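Last updated September 5, 2024

The dishwasher question

My sister has stopped asking when I'm going to get married and started asking when she can buy a robot that empties the dishwasher. I work in a building where people worry about this sort of thing for a living (I do their invoices, so please adjust your respect accordingly), and she assumes I have inside information. I have a badge and a decent view of the parking lot.

Still, I eat lunch with these people, and over the summer I started writing down what they told me. Kavitha Sastry has been the most patient. In June I asked her which chore she'd hand over first if she could pick any of them. She said wiping a counter. I said that seemed like a low bar. She asked whether I moved the things on the counter before I wiped, or wiped around them, and how I decided. I had to go home and watch myself do it. I move the mug, go around the toaster, and pick up the mail, look at it with dread and put it back on the same crumbs.

So that's one chore, and I've been doing it wrong for 17 years.

Most of the practice happens in simulation, in kitchens that exist only on a computer. They are lovely kitchens. The arm gets a bowl to deal with and a clean stretch of counter to do it on, and if it botches the job you reset and the bowl is back where it started. I would pay good money for that feature at home.

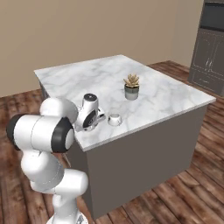

The trouble starts when you leave. A real kitchen has a dish towel hanging over the drawer you need, and a wet spot, and one bowl stuck inside another bowl by suction and old oatmeal. Kavitha's group ran a pick-up-the-bowl routine they call Kateo on a real arm this summer, and I was allowed to stand at the back with my sandwich. It went 16 tries while I was there and got the bowl on six of them. Everyone was pleased. If I dropped ten bowls before breakfast, people would be gentle with me, but they would not be pleased.

The shop floor is a different story, or so says my cousin, who works at a parts plant that uses a machine named Skilo to load trays. Skilo is very good. Skilo also has a tray that arrives at the same height, facing the same way, all day long, and a man named Nakamura who comes over when it doesn't. I've asked whether Nakamura does kitchens.

What I told my sister is that I wouldn't hold off on buying dish soap. She could get something now that carries a plate from one known place to another known place, slowly, and she would spend the time she saved making sure the places stayed known. She has three kids. She said she'd ask me again at Thanksgiving.

I did ask Kavitha what she uses at home. A sponge – the kind with the green side.

We use cookies to remember your preferences. By continuing to read this blog you accept our use of cookies.

Recent posts
Rarkska: a vacuum cleaner and its enemies
I tried to fold a fitted sheet by following the instructions
Invoices I have loved
The parking lot geese are back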